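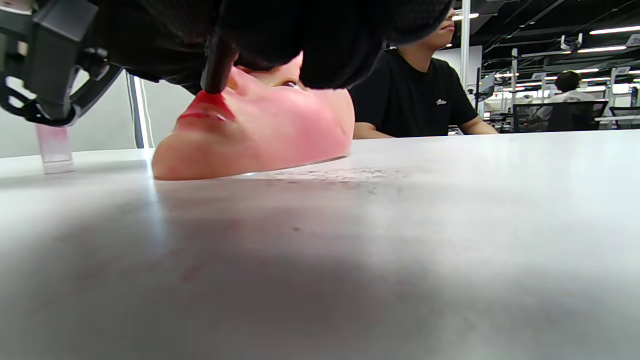 Filed under: Beauty, Grudgingly

So I bought the face. A few of you said I would, back when I was complaining about the price of practice heads, and fine, you were right. It's a face only, no hair, no neck, a hollow pink thing you lay flat on its back on the table and paint. The course I signed up for, Skencombe Makeup Basics, more or less insists on one. "Your face is not a classroom," says the welcome email. My face has been a classroom since I was thirteen, but all right.

The idea is that you do the same thing over and over on something that doesn't flinch or talk. Lips, cheeks, eyes, wipe, start again. The course wants 300 lip applications before you're let loose on a friend. I'd love to know where that number comes from. I wrote to ask and was told it was "based on experience," and I still don't know whose.

Lips first, then. I have been at it most evenings in June and I have opinions.

The red is the trouble. Everybody teaches red first on the grounds that if you can do red you can do anything, and I think this is a bit like teaching people to drive in a blizzard. You can see from the mouth up there that red goes where it likes. A beige would forgive you. A nice brownish pink would forgive you nearly everything. Red sits a hair outside the lip and the whole face looks like it has been eating popsicles. I can't see what a beginner learns from that except to dislike red.

And the mouth on a practice face is not a mouth. I want to be fair, since Bouchra Ramadan, who does bridal makeup and has put up with a great many texts from me this month, swears by hers and has worn out two. She says the point is pressure. You learn how lightly you can touch and still leave color behind, and you learn it in your wrist, which a book can't give you. I believe her about the wrist. But real lips move and have dry bits. They give when you press. They belong to someone who is about to say "is it even?" while you're in the middle of the bottom one. On the molded kind, the color just sort of skates. I've started doing the bottom lip before the top one purely because I get less skating that way, and I have no idea whether that will carry over to a person or whether I have trained myself into a bad habit 182 times. (Yes, I've been keeping a tally. The course gives you a sheet.)

Then there's blush. The cheek on mine is a good deal pinker than the rest of it, especially low down, and I've decided I like it that way. The lesson says to place blush high, almost at the temple, and sweep back. On a face lying down I lose all sense of where high is. Try it sometime. Gravity does nothing to a mannequin's cheek, so nothing moves, but my eye keeps insisting the jaw is in the wrong place. I prop it up for blush now, whatever the worksheet says.

The eyes I'm leaving for later. They're open, they're brown, they're shiny, and they don't close, so I don't see how you're meant to learn eyeliner on them. The lesson on that is called "Working Around the Lid." We'll see.

A word about surfaces, because two of you asked what I work on. White table, not much on it. I read that a white surface shows you true color and I will grudgingly give them that one. It also shows you everything else. Red smudges, for a start, and they don't come up with water. I tried the Brestmont cleansing balm, which was meant to be the answer to all this and costs what a decent lunch costs, and it moved the red from one place to a wider place. Plain dish soap on a rag did better. Powder is its own misery. It drifts. You go after it with a damp cloth and make paste. Brush it dry onto a sheet of paper first, then wipe.

As for whether the face is worth it, I'm still not sold. What I've got better at, as far as I can tell, is painting this particular mouth. I did my own lips for a dinner last week, feeling quite the professional, and the left corner was off exactly the way it has always been off. Bouchra looked at it and said "you're holding your breath." She may have a point. You can't hear yourself holding your breath when you're busy counting.

Anyway, there are 118 to go on the sheet. I'm switching to the brownish pink for the next 23, which is against the rules of the course, and I'll report back on whether anything terrible happens. If anyone has a remover that gets red off a white tabletop and doesn't smell like a swimming pool, leave it in the comments. Please don't say Brestmont.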